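Pillow and Bedding Questions, Answered by the Doubters at Rallolico

Do I need to replace my pillow every year?
The people who sell pillows say so. We'd look at the pillow first. Fold it in half and let go. If it springs open, keep your money. One of our own is nine years old and still does the job.

Is a higher thread count better?
Up to a point, and the point comes sooner than the package suggests. Very high numbers often come from counting thin twisted strands one by one. Feel the sheet before you pay for it.

What about "cooling" covers?
Most feel cool for a few minutes, then warm up like any other cloth. We tried six and went back to plain cotton — the windows did more for us than the covers.

Does the Diria spray get rid of dust mites?
We have no proof that it does. Hot washing has a better record and costs less.

Can I wash a quilted bedspread at home?
Check the tag, then check your machine. A wet bedspread is heavy, and small drums don't rinse it well. Shiny fabrics can lose their look in a hot dryer, whatever the box of dryer sheets promises.

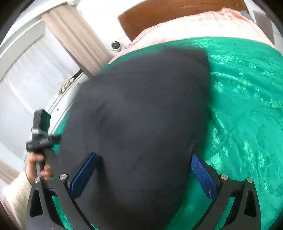 Dark cushion on a green bedspread with a stitched grid.

Are 12 cushions too many for one bed?
You have to move them every night. Try it for a week and decide.

Do you earn money from the brands you mention?
No. Cendent sent us a free pillow in December and we sent it back.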